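About us

Lavance is a small evening and weekend school for people who want to cook better at home. We teach sauces, dressings, pickles and the plain cooking that goes under them. We started with one class a week in a rented church kitchen and now have our own premises on the first floor of the old Varnitz dairy building, above the cycle shop.

The school was set up by Buppha Saithong, who had worked in hotel kitchens for most of her adult life and wanted to teach in the daytime and be home at night. As it happened, most people could only come in the evening, so she is still not home at night. She remains head tutor and writes all the course notes herself.

What we teach

Our main course is called Foundations and runs over 5 weeks. It covers stocks, the basic white and brown sauces, emulsions such as mayonnaise and hollandaise, and vinaigrettes. The last session is given over to a full meal which the class plans, cooks and eats together. People with no experience are welcome. We assume you can boil water and own a knife, and we will show you how to look after the knife.

After Foundations you can go on to any of the shorter courses in whatever order you like. At present these are Chilli and Vinegar, Cooking with Fermented Beans, Sunday Gravy, and Cold Sauces for Summer. Sunday Gravy fills up first every year. Cold Sauces begins each April and is taught with the windows open if the weather allows.

We also run a one-day class on plating and finishing. It began as an extra hour at the end of another course, and enough people asked for more of it that we gave it a day of its own. You learn how thick a sauce needs to be to hold a line, how to strain it so that it doesn't block, and when to leave the plate alone.

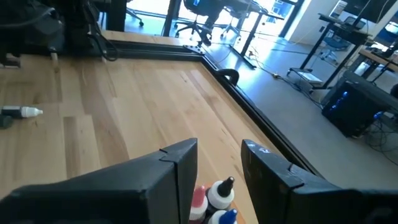 Squeeze bottles with red-pink, black and blue tops.

Each class is taught by one tutor with one assistant. Recipes are printed and handed out at the start of the session, and you take them home. We do not put them online. Quantities are given in grams and millilitres throughout, with spoon measures only where a spoon is the better tool.

The kitchen

The teaching kitchen takes up the whole of the front of the building. The work surfaces are at two heights, so that taller and shorter students can both stand comfortably, and one station can be used from a wheelchair. There is a goods lift from the yard which is also suitable for passengers. Please ring the bell by the yard door and someone will come down.

Behind the kitchen is the dining room, which we share with the Guérin Reading Room. They use it in the mornings and we use it from midday. Their bookcases are along the back wall and you are free to borrow from them, provided you write the title in the ledger.

Our store of dry goods is kept in the former churn room, which stays cool all year. We buy flour, pulses and spices in bulk and sell small bags of them to students at cost. Ask your tutor at the end of the session.

How we are paid for

Lavance is run as a not-for-profit company. Course fees cover the tutors, the ingredients and the rent. Anything left over goes into the bursary fund, which pays the full fee for students on a low income. To apply for a bursary you need to fill in one side of paper. We do not ask for bank statements.

We moved into the Varnitz building with the help of a loan of £3,000 from a local supporter, paid back in full, and a grant of £2,000 towards the extraction hood. The hood is loud. We are looking at a quieter one – if you know of a good fitter, please tell the office.

Jorker

Jorker is our name for the monthly supper, after a card game that used to be played in the dairy canteen. Former students cook, and anyone can book a place. The dining room seats 50 and there is one sitting. The menu is decided by whoever is cooking, within a fixed budget, and goes up on the noticeboard a week before. Tickets are sold from the office and by telephone.

We can cater for vegetarians and vegans at every supper. For other diets, and for allergies, speak to us before you book. The kitchen handles nuts, sesame, mustard, egg, milk and shellfish, and we cannot promise that any dish is free from traces of them. The same applies to all our courses.

Practical points

Please bring an apron, a tea towel and a box with a lid for taking food home. Wear closed shoes. Long hair should be tied back. Knives and pans are provided, though you may bring your own knife if it is wrapped.

Evening classes begin at half past six and the yard door is locked at seven. If you are running late, telephone the office and we will let you in. There is no parking in the yard after five o'clock, but the street outside is free in the evening. The bus stops opposite the cycle shop.

If you have to miss a session, you can join the same one on a later course at no charge, as long as there is a place. We refund fees in full up to a fortnight before a course starts. After that we can offer a transfer, or you may send someone in your place – just let us have their name and any allergies.

Gift vouchers can be bought from the office for any course or for a Jorker supper. They have no expiry date.

Page last updated Oct 28, 2018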